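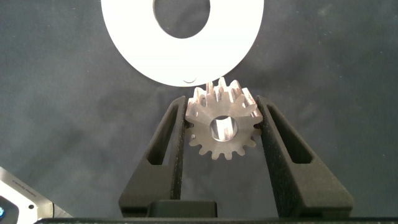
To: equipment-planning list
From: Office of Shared Facilities, Rornell Technical Institute
Date: August 21, 2020
Subject: Re: Gear handling cell, capital request and items still open

Colleagues,

Thank you for the comments received on the draft request. The Office has read them together with the message from the Machine Elements Laboratory, which is quoted in part below with our replies. Units that share the Kouris Building floor are asked to read the section on space even if they have no part in the purchase.

> The laboratory asks that the request cover a second arm of the
> same model as the one now in use. Staff are trained on it, the
> program library can be carried over, and the spare parts we
> hold would serve both.

The Office supports this. A second arm of the same model will be entered as the first line of the request. The quotation from Rutine is valid through the end of February and includes delivery, but it leaves out the mounting plate and the floor anchors. These must be quoted separately and should not be charged to the maintenance account, as was done with the first arm.

> We would also like to replace the present fingers with machined
> ones. The present fingers are adequate for light spur gears
> gripped at the teeth, but we have no figures for wear.

We are not able to support machined fingers at this stage. The present black fingers with the slanted slots are inexpensive, and the laboratory can change a pair without outside help. The request will instead carry 50 spare pairs, to be drawn from stores against a signed slip. If the laboratory keeps a record of when each pair is fitted and when it is withdrawn, the wear figures can be attached to a later request, and the question of machined fingers will be reopened then.

> Gripping at the teeth leaves the bore clear, which matters for
> placing the gear on a shaft. Please do not let the vendor
> substitute an expanding gripper that holds from the inside.

Noted. The specification now states that the gripper shall hold the part from the outside and shall leave the bore free. Jutska has offered an internal gripper at a lower price. It does not meet this requirement and has been set aside.

> Wrist camera: the one supplied is sufficient if the background
> is kept plain. A dark cloth under the parts has served us well
> with both the white rings and the metal gears.

The Office has no objection to the cloth. It should be listed as a consumable, with a replacement quantity, so that it does not have to be bought out of petty cash. We ask the laboratory to confirm whether the second cell will use the same cloth or a fixed dark surface, as a fixed surface would fall under furniture and would need a separate form.

> Lead time is our main concern. The first arm took far longer
> to arrive than we were told.

The purchasing office will ask for a written delivery date and for a reduction in price if that date is missed. It cannot promise that the vendor will agree.

Space. The second cell will occupy the bay next to the existing one. The bay measures 76 square feet, and this figure includes the guarded area. Units now storing material there will receive a separate notice. Power and compressed air are already present on the wall, and no building work is planned.

Budget. The request will be filed under project number 2311. Training is not an eligible cost under that project and must come from the unit's own funds. Four items remain open and should be settled before the request is signed:

1. Quotation for the mounting plate and floor anchors.
2. Choice of cloth or fixed surface for the second cell.
3. Annual service cost for two arms, which the vendor has so far given for one arm only.
4. Name of the unit that will hold the service contract.

Replies should be sent to the list and should keep the subject line unchanged. Corrections to the quoted text may be sent to the Office directly.

Office of Shared Facilities
Rornell Technical Institute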